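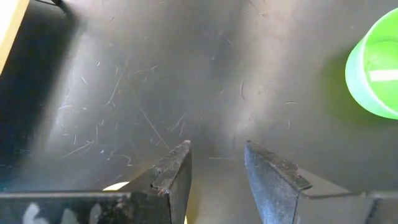

Feine Kratzer auf einer matten, dunkelgrauen Tischplatte.

Mondero nimmt gebrauchte Büromöbel zurück

Der Büroausstatter Mondero erweitert sein Angebot um die Rücknahme und Aufarbeitung gebrauchter Arbeitstische. Ab Juni können Geschäftskunden Tische zurückgeben, die sie nicht mehr benötigen, unabhängig davon, bei welchem Hersteller sie gekauft wurden. Voraussetzung ist ein tragfähiges, unbeschädigtes Gestell. Gebrauchsspuren auf der Platte sind kein Ausschlussgrund.

Die Aufarbeitung übernimmt die Tischlerei Durko, mit der Mondero einen mehrjährigen Vertrag geschlossen hat. Dort werden die Platten gereinigt, je nach Zustand geschliffen und neu beschichtet oder ersetzt. In einer Testphase wurden 240 Tische geprüft. 91 davon gingen nach einer Reinigung direkt in den Wiederverkauf, bei 33 lohnte sich die Aufarbeitung nicht. Die übrigen erhielten eine neue Oberfläche oder eine neue Platte.

„Viele Firmen tauschen ihre Tische aus, weil die Oberfläche abgenutzt aussieht. Am Gestell fehlt meistens nichts“, sagt Sylvie Grewal, Geschäftsführerin von Mondero. Besonders auf dunklen, matten Oberflächen seien feine Kratzer schnell zu sehen.

Die aufgearbeiteten Tische werden unter dem Namen Mekine verkauft und kosten 30 Prozent weniger als vergleichbare Neuware. Die Gewährleistung beträgt ein Jahr. Lieferbar sind zunächst rechteckige Schreibtische und Besprechungstische, höhenverstellbare Modelle folgen im Herbst.

Kunden melden ihre Möbel mit Fotos und Maßen über das Kundenportal an. Mondero erstellt daraufhin ein Angebot und stimmt den Abholtermin ab. Die Abholung ist ab zehn Tischen kostenfrei.

Pressekontakt:
Mondero, Unternehmenskommunikation
Harvey Boychuk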